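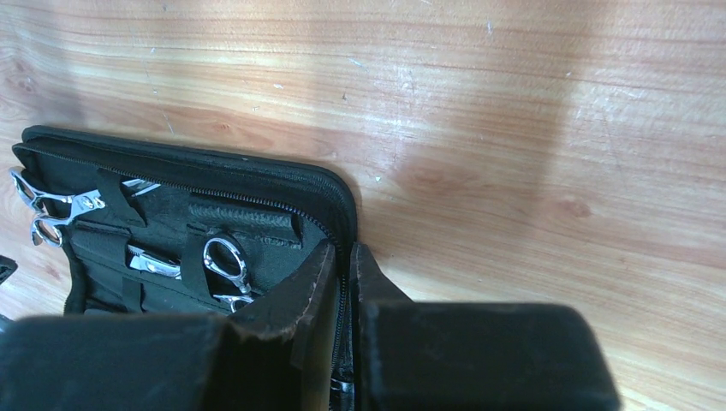
Ekine wants you to know it has reached 829 recorded examples of its case-handling tasks. The number went out in the company's December update, set in large type, with a promise that the "Tustis" model will soon be able to pack and close any tool kit you put in front of it. We asked a few questions before passing that along.

First, what is an example? At Ekine's site in Ginditz, it means one run of an arm steered by a person, start to finish, with the wrist view and the joint positions saved together. A case of scissors lies open on a wooden table, the operator brings the fingers to the zippered rim, and the attempt goes into the pile. Fair enough. But of the 829, only 395 are marked as complete. The rest are kept "for diversity," a word that covers dropped lids, snagged zippers and operators who gave up and started over. There may be a good case for training on failed attempts. Ekine hasn't made it yet, and the update doesn't mention the split at all.

Then there is the matter of variety. Chrome scissors against a dark lining are a decent test, all glare and shadow, and we give the team credit for not picking wooden blocks again. Still, every one of the runs we were shown used the same few cases on the same tabletop. The held-out test is 40 runs, and those were recorded there too. A model that does well on them has learned that table. Whether it has learned anything about zippers is a separate question, and a soft case that sags differently every time it's opened would be a good way to ask it.

Mussa, which supplies the labeling software, told us that 112 of the runs have been checked by a second person. It would not say how often the two people agreed.

None of this makes the work worthless. Collecting this kind of data is slow and dull, and most groups skip the awkward objects. But "any tool kit" is a big claim to hang on one table in one room. Ekine says a second site will start recording in the spring. We have asked for the failure labels, too, and will print them if they arrive.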